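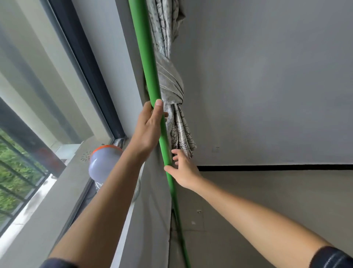 Plain summaries, one year in

12 November 2019

The facility where I work started posting plain-language summaries of its animal studies last year. I write a good share of them, along with Nga Ung, who came over from the zebrafish side. A few people have asked how it's going, so I'm putting my notes in one place.

Each summary is supposed to fit on one page. It says what the question is, which species is used, what happens to the animals, how much pain or stress is expected, and what becomes of the animals at the end. The last part is the one readers look for first. In the early drafts it was also the vaguest. We had a lot of "humane endpoint" and "terminal procedure," and people outside the building don't know what those mean. Now we write "the mice are killed" and say how. Two of the lab heads didn't like that wording and asked for "euthanized." We use either one now, as long as the sentence says the animal dies.

The longest protocol I've had to boil down ran to 92 pages. Most of that was surgery detail and drug tables. It took me the better part of a week, partly because I had to keep going back to the lab to ask what a step was for. Liên Hà ran that study, and she was patient with me. She also caught a mistake. I had written that the rats were housed alone for the whole study, when in fact they were only alone right after surgery and then went back in pairs. That's a big difference to someone who cares about rats, and I had read straight past it.

The other thing we publish is the yearly number. For the last reporting year it was 2914 animals, nearly all of them mice and fish. I argued for putting the number at the top of the page, by species, with the severity levels next to it. The first version had it in a file you had to download. I don't think anyone was trying to hide it. The person who built the page had the file and attached the file. But if you came looking for the number and had to click through three screens, you'd assume the worst, and I would too.

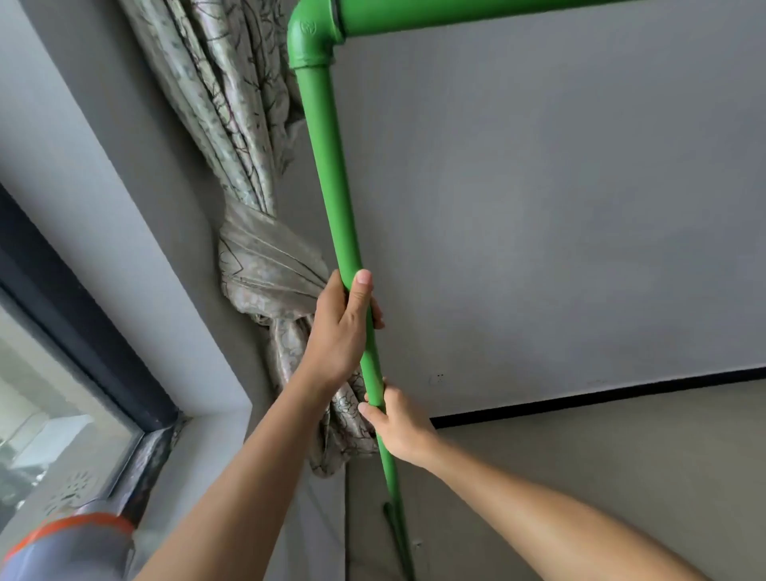

Animal Care Technical Staff

What comes in through the contact form is milder than I expected. Before we went live there was a lot of worry about threats, and we had a long meeting with campus security about whether names should appear at all. We settled on leaving names off the summaries and putting a group mailbox at the bottom. In July I went through everything that had come in. Most of it was students asking about jobs. A few messages were from people who are against all animal research and said so clearly. One woman wanted to know whether the dogs could be adopted, and I had to write back that we don't have dogs. There were seven messages I'd call rude, and none I'd call frightening.

I answer the people who are against it, by the way. I don't try to change their minds. If they ask something factual I give them the fact, and if I don't know it I say who I'm going to ask. One man has written back several times about cage size, and his questions were good enough that I passed them to the building manager. We're now trying a taller rat cage from Pundel in one of the rooms. The rats stand up in it. I can't tell you yet if it changes anything else.

There are parts I'm not happy with. The summaries go up when a study is approved, and then nothing gets added. If a study ends early, or needs more animals than planned, or finds nothing, the page still says what it said on day one. A reader can see what we meant to do but can't find out what happened. I'd like a short note added at the close of each study, even if it's only two or three lines. The labs say they don't have time, and I believe them, but they do write a closing report for us anyway. Nga thinks we could pull most of the note from that. We're going to try it with one lab first and see how many questions it raises.

I also get asked whether all this openness makes my own job harder. A little. My aunt read the page and called me about the severity table, and that was not an easy call. She had thought I fed the animals and cleaned the cages, and I do, but I'm also there on the other days. I would have had to tell her at some point. She asked if I was all right, and then she asked what the fish were for, so I sent her the summary.

The next batch goes up after the winter approvals. If you read one and a sentence doesn't make sense to you, use the mailbox and tell me which sentence it was. I rewrite them all the time.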